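Month two with Skilura, the household task simulator from Revport. Notes in order of how much they cost me.

Seat license is 96 a month. The scene pack is extra at 110, one time. Cloud runs are billed separately and the meter starts when the job queues. Budget for that.

Install was clean on Linux. The importer took our arm model on the second try. First try failed on a joint limit written in degrees. The log said "invalid body" and gave no line number.

Episode throughput: 2000 episodes overnight on one card with rendering off. Turn on the onboard view and it drops a lot. I run blind, then replay the failures with the view on.

Contact is the weak part. Drawer fronts have one friction value for the whole panel. Handles are separate meshes but inherit it. You can override this in the scene file, but the key is missing from the docs. It's front_mu.

Compared with Thorlacius, which we used until August: Skilura loads faster and has better furniture variety. Thorlacius has better logging and lets you pause mid-contact. I miss the pause.

Drawer task on the bedroom set, two arms, onboard view. The camera pitch and roll are whatever your base pose gives you. There is no leveling option.

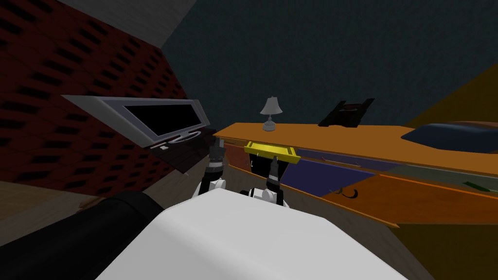
Skilura render, right gripper under the yellow drawer, left one near the TV stand.

Support replied in 15 hours with a working patch for the importer message. Same question to the Fidton reseller is still open.

Renewing the seat for one more quarter. Skipping the second scene pack until per-part friction is in the editor.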